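Suvo 2 and the trouble with a good score

Grabner shipped version 2 of its Suvo grasp planner in April, and the release notes promise a planner that "understands clutter." We have been running it at Greltville since then, and I'd like to see that sentence taken out. The notes report a score on 290 test objects. They leave out how many of those objects were plain boxes sitting close to each other, the case we care about most.
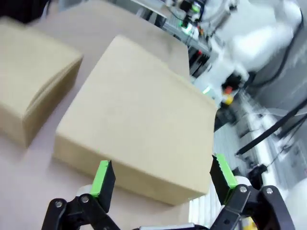
What our logs show

We went through 659 planned grasps. Suvo ranks them by confidence, and the ranking looks fine until two tan surfaces share a view. Then the segmentation step likes to merge them, and the planner offers a confident grasp across a gap it has decided is cardboard. Turning up the depth weight helps a little and slows planning to 682 milliseconds a cycle. Grabner calls that real time. I would ask whose.

Narrow objects are a different story, and I'll give credit there. Width estimates are steadier than in the old release, and the closing force no longer needs a separate config file.

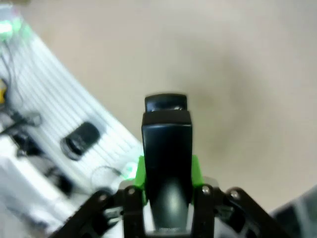

A slim black object held upright between the finger plates.

Ala, our replay tool, now reads Suvo logs directly. Please run your own cases through it before you believe either Grabner or me.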